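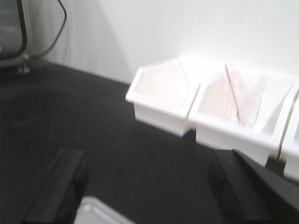
Holgate Allotment and Garden Society
Minutes of the quarterly meeting held in March at 7.15 pm

Present: Lempi Suominen (Chair), Venkatesh Amin, Femi Ibrahim (minutes), Muthu Varghese.
Apologies: Venkatesh Shetty.

1. Minutes of the previous meeting
Agreed and signed, with one correction: the plots to be re-let are on the Mahrous side.

2. Water supply
Mr Amin reported that the lower standpipe had been repaired. The supply will be turned on in April. Members are reminded that hoses must not be left running unattended.

3. Soil testing
Ms Suominen proposed that samples be taken from the 24 lower plots before planting. Members will collect their own samples and label them with the plot number. Agreed.

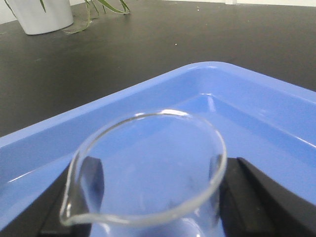

Item 3: clear glass beaker.

4. Finance
The balance stands at £3,000. Rents have been received from 59 plot holders. Reminders will go out to the remainder - the second and final notice this year.

5. Paths and fencing
Mr Varghese had obtained a price for the north fence and considered it high. A further price will be sought before any order is placed.

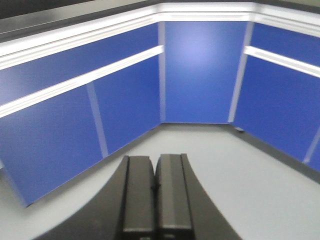 The main path is to be cleared of brambles first, so that barrows can pass as far as the compost bays.

6. Any other business
The seed swap will go ahead in April. Tables to be set out by 9.30 am.

The meeting closed at 8.40 pm.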